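## Recording pick demos for the Pacheco arm

Applies to the spring project section. You need a working teleop setup and a logged-in Prilov account on the bench PC. Each team records 20 demos per object before training.

1. Home the arm and open the gripper fully.
2. Start the recorder and check that the wrist stream is live.
3. Place the rolled socks toward the back of the table and the round lidded container in front of them.
4. Drive the gripper until the target sits ahead of the gap between the fingers. Stop there for one second - the trimming script looks for that pause.
5. Descend, close, lift, and save.

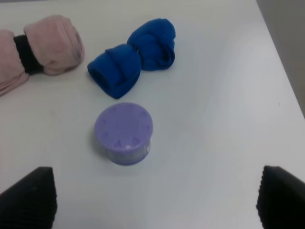 Asuka Sugawara asks that teams approach the lid more slowly than the socks, as her group's hard-object demos overshot and most had to be recorded again.

Shift the objects a few centimeters between demos and vary the starting height. Keep both fingertips visible in the wrist view at the start of every episode. If a grasp fails, tag the episode `fail` and leave it in the folder.

When the set is complete, run:

`python check_set.py --min 20`

The script prints the frame count per episode. Anything over 3,000 frames is rejected, usually after a recorder was left running. Last year's full set came to 162 episodes. Upload to the team folder before training, then log out of Prilov.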